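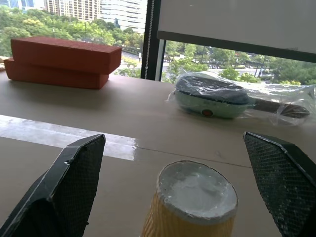
Bemenlow Workshop: things on the tables

We had the tables out for 2 days of sorting in November, before the old stock was moved on. Most of the smaller things went to the Thorlacius store, and the rest is shelved by the door.

Paper cup, upside down, with a ribbed sleeve. Behind it, two red-orange bricks, one stacked a little off the other, and a mint-green cooking appliance still in its clear plastic bag.

Click any picture for a larger copy. Prints are not for sale.

Recent galleries
Fuvico shelves, before and after
Rornex tins and jars
Thorlacius store, back room
Chairs and stools (40 pictures)

Contact | Copyright Bemenlow Workshop | Page updated 13/02/2022 | Back to top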